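Ninoris – meuble de présentation long pour magasin de chaussures
Guide d'installation et d'usage

Section 3. Mise en service du meuble et des bacs

Cette section suppose que le montage est terminé et que toutes les vis sont serrées selon la section précédente. Si le meuble vient d'un autre magasin, reprenez d'abord le contrôle des vis, car le transport les desserre souvent.

Les bacs existent en blanc et en noir. Les deux couleurs ont les mêmes dimensions de fond et se placent de la même manière. 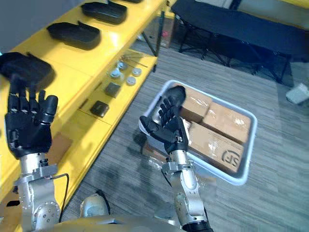
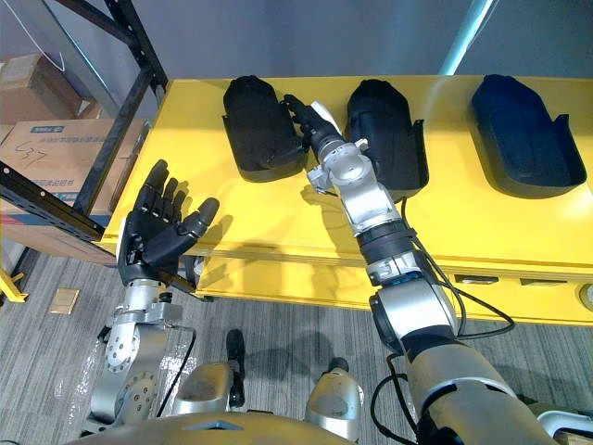
3.1 Choisir l'emplacement

1. Mesurez le mur ou la zone libre avant de déplacer le meuble. Gardez un passage suffisant pour un client avec une poussette.
2. Évitez la proximité directe d'un radiateur ou d'une vitrine au sud. La chaleur fatigue les colles des semelles et la lumière décolore les textiles.
3. Vérifiez que le meuble ne couvre pas une prise, une grille d'aération ou une trappe de visite.
4. Marquez les angles au sol avec un ruban qui ne laisse pas de trace.

Note : pour un sol souple (moquette, dalle textile), posez les patins larges. Ils sont dans le sachet B, avec la clé. Les patins étroits sont réservés au carrelage et au béton.

3.2 Déplacer et mettre à niveau

Attention : le déplacement se fait toujours à deux personnes, meuble vide. Ne tirez jamais sur une tablette, elle n'est pas prévue pour cet effort.

1. Soulevez par les montants, posez sur les marques, puis retirez le ruban.
2. Placez le niveau à bulle sur la tablette la plus haute, dans la longueur.
3. Tournez les pieds réglables avec la clé fournie, dans le sens horaire pour monter.
4. Répétez dans la largeur. Un écart de 2 mm est acceptable, au-delà les bacs glissent avec le temps vers l'avant.
5. Sur un sol souple, attendez le lendemain et contrôlez de nouveau. Le sol se tasse sous le poids, et il faut presque toujours reprendre un pied.
6. Fixez l'équerre murale. Cette étape n'est pas facultative, même si le meuble semble très stable.

L'équerre est livrée sans cheville, parce que le choix dépend du mur. Pour une cloison creuse, demandez une cheville à expansion à votre quincaillier. Le service Pinheiro qui assure les pièces détachées ne vend pas de chevilles et ne peut pas vous conseiller par téléphone sur ce point.

3.3 Placer les bacs

1. Essuyez les tablettes avec un chiffon sec. La poussière de carton des emballages empêche les bandes antidérapantes de tenir.
2. Collez une bande par bac, parallèle au bord avant.
3. Posez le bac et appuyez au centre pendant quelques secondes.
4. Gardez entre deux bacs la largeur d'une main. Le client doit pouvoir prendre un modèle sans toucher le voisin.

Une tablette reçoit 9 bacs au maximum. Avec les grandes pointures ou les bottines, ce nombre est trop élevé : enlevez des bacs jusqu'à retrouver l'espace demandé au point 4.

Note : les bacs Dolldale de l'ancienne série sont compatibles, mais leur fond est plus lisse. Utilisez la bande double.

3.4 Présenter les modèles

Le bac protège la tablette et indique au client où il doit reposer la chaussure. Pour cela il doit rester lisible, avec un seul modèle par bac. Deux modèles dans le même bac donnent une impression de solde, et les étiquettes se mélangent.

– Mettez la chaussure droite en présentation et gardez la gauche en réserve, dans sa boîte. Tout le magasin doit suivre la même règle.
– Retirez le papier de soie, mais laissez l'embauchoir ou la forme dans les modèles souples, sinon la tige retombe.
– Les modèles sombres se lisent mieux sur les tablettes hautes, près des spots. Si ce n'est pas possible, ajoutez une lampe plutôt que de tourner tout le meuble.
– Changez l'ordre des modèles à chaque arrivage. Les clients réguliers ne regardent plus ce qui reste à la même place.

L'étiquette de prix se glisse dans le support transparent, face vers l'allée. N'utilisez pas d'adhésif sur le bac : il laisse une trace que les nettoyants doux n'enlèvent pas.

3.5 Relier le meuble au registre Brornow

Cette partie concerne seulement les magasins qui utilisent le registre de stock Brornow. Les autres peuvent passer à 3.6.

1. Dans le menu Mobilier, choisissez « Ajouter un meuble », puis saisissez le numéro gravé sous la tablette basse.
2. Donnez un nom court, par exemple « Entrée » ou « Enfants ». Le nom apparaît sur les tickets de réserve, et un nom long est coupé.
3. Créez les positions de gauche à droite, tablette par tablette, en commençant par le haut.
4. Associez chaque référence à sa position avec le lecteur de codes.
5. Imprimez la fiche et comparez-la au meuble avant l'ouverture.

Le registre accepte jusqu'à 3 000 références pour un magasin. Quand la limite est proche, un bandeau orange s'affiche en haut de l'écran. Archivez alors les modèles des saisons passées. Ils restent consultables, mais ils ne comptent plus dans la limite.

Attention : n'effacez pas une position qui contient encore une référence. Le registre ne demande pas de confirmation, et l'historique des ventes de cette position est perdu.

3.6 Entretien courant

Chaque soir, remettez les bacs dans l'alignement et contrôlez que les étiquettes correspondent aux modèles.

Chaque semaine, videz une tablette, lavez les bacs à l'eau tiède avec un peu de savon neutre, puis séchez-les complètement. Un bac humide marque le cuir en une nuit. Pour les tablettes, un chiffon microfibre légèrement humide suffit. Pas d'alcool, pas d'éponge abrasive : la peinture devient mate aux endroits frottés.

Au mois d'août, si le magasin ferme, rangez les modèles en boîte et couvrez le meuble avec un drap. Le film plastique est à éviter, il retient la condensation.

3.7 Problèmes fréquents

Les bacs avancent vers le bord.
Le meuble n'est plus de niveau, ou les bandes sont sales. Reprenez 3.2, puis remplacez les bandes.

Le meuble bouge quand on prend un modèle.
L'équerre est desserrée ou un pied ne touche pas le sol. Videz le meuble avant toute intervention.

Une tablette fléchit au milieu.
Contrôlez qu'il n'y a pas de stock posé derrière les bacs. Les tablettes sont calculées pour la présentation – pas pour la réserve. Si la flèche reste visible après déchargement, commandez une tablette neuve chez Pinheiro avec le numéro gravé.

Le lecteur refuse le numéro du meuble.
Sur les premières séries, la lettre O et le chiffre zéro se ressemblent. Essayez l'autre caractère, puis saisissez le numéro à la main.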